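Hand-held gripper, pads keep letting go of cloth

tretow_dan
Posted in Workshop Builds, 18 replies

So I've been building a hand-held gripper at our shared shop since October, the kind you carry around and pinch things with so you can record the grasp and play it back on an arm later. Rigid stuff is fine. Cloth is driving me nuts. I glued mesh over the rounded pad for grip and a folded microfiber cloth still slides out maybe one time in three. I've tried 2 different finger angles so far and I can't tell them apart.
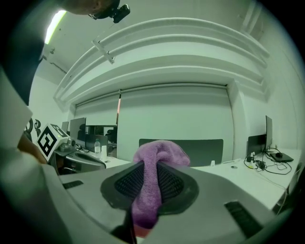 Purple microfiber on the mesh pad, tag cube off to the left

Before anyone asks, no, I'm not buying a finished one — I've got 40 bucks left for this and most of that is going to filament.

gpoojary
Nice work! I'd lose the mesh though. I went through the same thing on mine (I call it Arik, don't laugh) and plain silicone held towels way better. Mesh snags the first few times and then it gets fuzzy with lint and stops doing anything.

dede_a
Gotta disagree with Gangadharan here. Silicone picks up dust like crazy and you end up wiping it all day. Mesh is fine if there's something squishy behind it. What's under yours, Dan?

tretow_dan
Just the printed pad, nothing soft. Guess I found my weekend project.

gpoojary
I'll give you the foam, Dede, but I'm not budging on silicone. Ran 200 grasps on one set of pads and wiped them twice.

hultden
How are you folding the cloth? I grab mine by the bunched part and it hangs on a lot better than pinching a flat edge.

tretow_dan
Mostly flat edges, so that could be it too. I'll try foam first and leave everything else alone, then silicone if it still slips. Will post numbers for both.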